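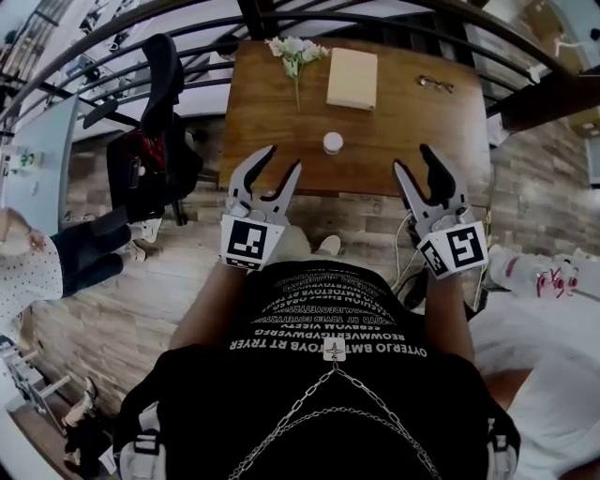
Figure 4. Operator at the start pose, both grippers open over the table. Coded markers are fixed to the base of each gripper.

4.3 Recording a two-handed demonstration

This section covers one tabletop episode with the Ritura hand-held grippers. Complete the marker calibration in 4.2 first. The episode format is the one used for the 1463 episodes in the Relville comparison (Section 7).

1. Put on the chest harness and fasten both side buckles. The straps should lie flat when you reach forward with both arms.

2. Place the task objects on the table according to the layout card. Figure 4 uses four: flowers, a pair of glasses, a closed book or flat box, and a small white cylinder. Leave the target object in the middle, where either hand can reach it.

3. Stand facing the long edge of the table and pick up the grippers, left unit first. Check that no cable crosses the fingers.

4. Hold both grippers out over the table with the fingers fully open. This is the start pose. Hold it for 2 seconds.

5. Look at the marker status line on the recorder. Both sides must read TRACKED. If one side reads LOST, turn that wrist until the front marker face is toward the head camera, then repeat step 4.

6. Press the foot switch once and perform the task at normal working speed. Episodes may run up to 52 seconds; anything longer is split on export.

7. Return to the start pose and press the foot switch again.

8. Enter the outcome code. Failed attempts are kept and coded F. Do not delete them.

NOTE: The gripper opening is computed from finger position and is stored separately from wrist pose. An episode with a short marker dropout can still be used for opening width. See the filter settings in 4.5.

NOTE: People moving near the table do not invalidate an episode unless they block a marker or touch a task object.

CAUTION: Do not squeeze the fingers shut on a rigid object to test grip force. The pads can shift on the fingers, and the opening offset must then be measured again.

CAUTION: Marker faces must be clean and uncovered. Tape over a corner produces a stable but wrong pose, and the recorder does not flag it.

In the method study, Wenjie Kong and Efua Laryea trained one policy on 864 episodes with the start pose and one on the same number without it. The policy trained with the start pose made fewer early grasps. Step 4 was made mandatory in March.

Revised April 20, 2021, T. Tạ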